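Bin Lending Room Opens in Former Hakar Store

October
By Vasilis Perić

CLUSARI – Residents who need something to carry or store their belongings in can now borrow it from a room on the ground floor of the former Hakar furniture store on Bilyk Street.

The Clusari Household Exchange began lending storage bins, baskets and crates from the building this month. Borrowing is free for people who live in town. Items can be kept for up to 14 days, and a loan can be renewed once by phone if no one else has asked for the same size.

The Exchange has 1,488 containers on its list, most of them kept in the old loading area at the back of the building. The front room is used for sorting and for showing people what is available. It also has a counter where borrowers sign for what they take.

Most of the stock came from two places. The Novik grocery gave up its baskets and produce crates when it closed its Bilyk Street branch last spring. The rest was handed in by households during a collection that ran through the summer.
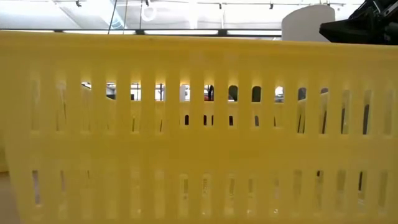 Drying time has been the main problem with the donated plastic, according to Ilse Tarrant, who runs the room. Bins with solid walls are washed and stacked the same afternoon, but anything with openings takes longer, and a yellow basket with tall, narrow slots under a solid rim has to be brushed out rib by rib before it can go on the list. Dust collects in the corners of the slots, Tarrant said, and a hose does not always shift it.

"People bring them in and tell me they've been washed," she said. "Then I run a finger down the inside."

Slotted baskets are not offered for paperwork, small toys or anything else that could fall through. They have been popular for shoes, root vegetables and garden tools. Borrowers are asked to shake out soil before bringing them back.

The Exchange is not taking any more cardboard boxes. It accepted them during the first part of the collection and ended up recycling nearly all of them. Wooden crates are accepted if there are no loose nails.

So far 80 households have registered. Tarrant said most of them were moving or clearing a garage, and a few wanted to try a size before buying their own. One family borrowed bins to empty a kitchen while the floor was replaced and returned them four days early.

Registration takes a few minutes at the counter and requires proof of address. There is no deposit on single items. Anyone borrowing more than six at a time pays a refundable deposit, which can be left in cash or by check.

A lost or cracked container must be replaced with one of similar size. It does not have to be the same color or make.

The front room is still being arranged. A low black metal rack with a pale wooden shelf board stands toward the middle, with a black wire-mesh basket on it. See-through gray bins in two sizes are on the floor nearby, next to a snake plant and a white column. The bright yellow plastic pieces are the ones people tend to ask for first, Tarrant said, though she usually steers anyone packing for a move toward the gray ones, where the contents can be made out through the sides.

She plans to hang a printed size chart on the wall before winter. Until then, borrowers can ask for a tape measure at the counter. Several have come in with the measurements of a closet written down and left with bins that fit, she said. Others have guessed and had to come back.
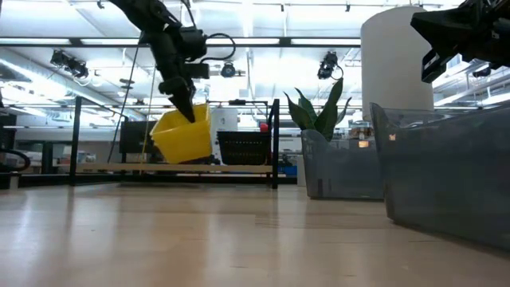

Hours and Returns

The room opens at 9 a.m. and closes at noon. Returns are accepted during the same hours at the side door, where there is a ramp and space for one car to pull up. Containers should not be left outside after closing. Two were blown into the street during the first week, and one was run over.

Everything should come back empty and wiped down. Tarrant said the items most often left behind have been hangers, batteries and single socks. These are kept behind the counter until the end of the month and then given away or thrown out.

Lids are stored separately from the bins and are marked on the underside with a letter that matches the bin. Borrowers are asked to check the letter before they leave, as several of the sizes look alike and a lid that seems to fit can come loose in a car.

Donations

The Exchange is still looking for large bins with lids, flat underbed boxes and anything with wheels. It has enough small baskets for now and will turn them away until the ones already in the loading area have been sorted.

Donations can be dropped off during opening hours. Larger loads should be arranged by phone first so that space can be cleared near the side door. The Exchange does not collect from homes.

The lease on the building runs through next summer. The owner has agreed to leave the heating on in the front room over the winter, but the loading area is unheated, and washing will move indoors to the old staff kitchen once the outside tap is shut off.

A talk on packing kitchenware is planned for later in the fall. Details will be posted on the front door.

Related items
Novik Grocery Closes Bilyk Street Branch
Summer Collection Brings In Bins, Crates and One Canoe
Parking Changes Near Former Hakar Store
Clusari Library Extends Tool Loans
Leaf Pickup Schedule for October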